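Grallby

Grallby is a team field game in which players carry, pass or kick an oval ball toward a goal line defended by the opposing side. It is played mainly in the town of Jimthorpe and the villages of the Halim valley. The game combines a running phase, in which the ball may be handled freely, with a kicking phase that follows each score or stoppage. A player, a match and the ball itself are all called a "grallby" in local use, although printed rules restrict the word to the game.

Etymology

The origin of the name is disputed. Teresa Ó Conaill derives it from a dialect verb meaning to snatch or hold against the chest. Hideaki Aoki treats it as a place name, after a farm on whose lower pasture early matches were held. The spellings "gralby" and "grawlby" occur in older records.

History

The earliest known mention is an entry of 1572 in the Jimthorpe town book, which records a fine for breaking a mill fence "at the grallby." The entry gives no description of play. Later entries show that matches were held at the end of the sheep market and that the sides were drawn from opposite banks of the river, with no limit on numbers.

The first written rules date from 1838. They set the length of the field, banned the use of sticks and required that the ball be released when the carrier was held off the ground. They also introduced the kick at goal, which had been a separate contest held after the match. The rules of 1838 remained in force with small changes until the present code replaced them. Kaede Tsuji, who edited the surviving match books, notes that scores before the present code cannot be compared directly with later ones, as some scorers entered kicks and others left them out.

Field and equipment

The field is a rectangle of grass, longer than it is wide, with a goal line at each end. A pair of uprights without a crossbar stands behind each goal line. The area between the goal line and the uprights is called the apron – a ball grounded there is in play until a judge raises a flag.

The ball is leather and laced on one side. Its ends are blunter than those of most oval balls, which makes the bounce less erratic and shortens the range of a spiral kick. Players wear studded boots and a padded cap. Shoulder padding is allowed if it is soft throughout.

Play

A match consists of 2 halves with a short interval. Play opens with a kick from the center mark. The receiving side may run the ball, pass it sideways or backward, or return the kick. Forward passes by hand are not allowed.

When the carrier is held, the ball is placed on the ground and the nearest player of either side may take it with the foot only. This restart, known as the heel, is the part of the game most often penalized. Common offenses include:

Handling the ball before it has left the heel
Entering from the side
Lying over the ball
Holding a player who is not the carrier

A penalty gives the other side a free kick from the place of the offense. The kick may be aimed at the uprights or sent downfield.

Scoring

Grounding the ball behind the goal line is a down and is worth 2 points. A down entitles the scoring side to a kick from a point in line with the place of grounding. A successful kick after a down, or from a penalty, is worth a single point. A ball that strikes an upright and passes between the pair counts; one that rebounds into the apron stays in play.
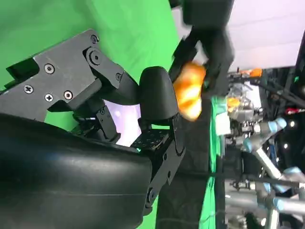 Gripper finger with pivot joint and rounded fingertip pad.

Officials

A match is controlled by a referee on the field and by flag judges at the goal lines. The referee alone may stop the clock. Flag judges rule on downs and kicks, and their decision stands unless the referee had a clear view of the ball. Itsuki Wada has argued that the apron flag should be replaced by a whistle, on the ground that players with their backs to the judge continue to contest a dead ball. The proposal has not been adopted.

Competitions

The main competition is the Vorevora Cup, a knockout held each May. The draw is open, and there is no seeding. If the final is level at full time, the sides take alternate kicks from the center mark until one leads after an equal number of attempts. A league was formed later and is played through the fall and winter.

See also

Apron (grallby)
Heel restart
Vorevora Cup

Further reading

Aoki, Hideaki. Field Names of the Halim Valley.
Ó Conaill, Teresa. Words of the Pasture Games.
Takeda, Chie. Grallby: The Rules Explained.
Tsuji, Kaede (ed.). The Jimthorpe Match Books.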